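Reference › Toys and Play › Construction Toys › Toy blocks

Toy blocks

Toy blocks, also called building blocks or simply blocks, are solid pieces of regular shape used in children's play and in early education. They are most often made of wood, plastic, foam or cloth-covered wadding, and are stacked or laid out without glue or fasteners. Interlocking bricks, which hold together by studs or clips, are usually treated as a separate class of construction toy.

History

Plain wooden offcuts have served as playthings for as long as there have been workshops to produce them. Lettered blocks were recommended for teaching the alphabet in England by the end of the seventeenth century. In the nineteenth century the German educator Friedrich Fröbel included sets of small wooden cubes, bricks and prisms among the "gifts" of his kindergarten system, each kept in its own box and introduced in a fixed order. The larger unit block, now standard in Australian preschools, was developed in New York in the early twentieth century by Caroline Pratt.

Local manufacture in Australia was for many years the work of small joineries. The Bradness works at Clerkton turned out boxed sets of 54 pieces in hoop pine, sold mainly to kindergartens by mail order. Its founder, Qusai Majali, favoured an unpainted finish, and colour was added to the range only after repeated requests from teachers. A larger cupboard set of 300 pieces, supplied with a storage trolley, remained in the catalogue until the works closed.

Shapes and proportions

Most sets are based on a single unit from which the other pieces are derived by halving or doubling. A half unit is commonly square in face, while a double unit has the same width and thickness as the unit and twice its length. Long, narrow pieces are generally known as bars, planks or rods. Arches, cylinders and triangular prisms are added in larger sets.
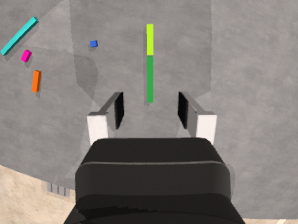
Small coloured blocks and bars on a round grey tabletop (computer rendering).

Colour is used in two ways. In some sets it is decorative and is distributed without regard to shape. In others it carries meaning, most notably in counting rods, where each length has its own colour and children learn to compare quantities by laying one rod beside another. Teachers differ on whether colour distracts from form – the Sperling sets, widely used in Tasmanian schools, were issued in both plain and coloured versions for this reason.

Use in education

Block play is associated with the early development of spatial language, fine motor control and cooperative behaviour. In a study of kindergartens in the Trendton district, Maeve Ó Gríofa recorded 53 sessions of free play and found that children working in pairs used more words of position, such as "under" and "beside", than those building alone.

Storage

Open shelving at child height is preferred to tubs. Outlines of each shape are often fixed to the shelf so that pieces can be returned to their places at packing-up time. Timber blocks are wiped with a damp cloth and dried flat, away from direct sun.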